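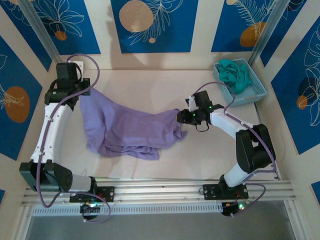
Laundry Pickup and Delivery in Beltville: Frequently Asked Questions

14 shares | 2 comments

How do I book a pickup?

Use the booking form or call the shop. Bookings made before 4 p.m. go on the next morning's route. After that, you move to the day after. You don't need an account for your first order, but you do need to leave a phone number the driver can reach.

Do I have to be home?

No. Leave the bag on the porch or with a front desk and tell us where it is in the notes field. If you live in the Romel Apartments, leave it in the package room on the ground floor. Drivers can't go up to individual units there.

What kind of bag should I use?

Any closed bag is fine for the first pickup. We return the order in one of our own bags, and you can use that one from then on. Please don't send hangers.

How much does it cost?

Wash and fold is priced by weight, with a minimum charge of $25 per order. Delivery inside Beltville is included. Addresses on the Yokoyama Road side of the highway pay an extra $4 each way. Comforters and sleeping bags are priced by the piece.

Is my laundry mixed with anyone else's?

No. Each order gets its own machine. A large order may be split between two machines, and it is put back together at the folding table.

Do you sort colors?

We separate whites from everything else. If you have something new and dark or brightly dyed, put it in a separate bag and write "wash alone" on the tag. We can't take responsibility for dye transfer when an item wasn't marked.

Which detergent do you use?

The standard one is Zosturell, unscented. You can ask for a scented detergent or send your own in a sealed bottle. Fabric softener is only used if you check the box. We leave it off towels either way, as it makes them less absorbent.

How are things folded?

Shirts are folded in thirds and stacked. Towels are folded lengthwise first, then in half twice. Socks are paired but not rolled. Fitted sheets are folded as flat as they will go and placed inside the matching set. If you'd like something done differently, write it in the notes once and it stays on your record.

What don't you accept?

Leather, suede, fur, anything with oil or solvent on it, and rugs larger than a bath mat. Dry cleaning is not available at this location.

Something is missing or damaged. What do I do?

Tell us within 2 days of delivery and keep the order tag, which has the number we need. Claims go to Ottilie Eder at the front counter. Unclaimed items are held for 13 weeks and then donated.

Are you open on holidays?

The shop closes for the first week of January. Orders picked up before then are returned before we close.

2 comments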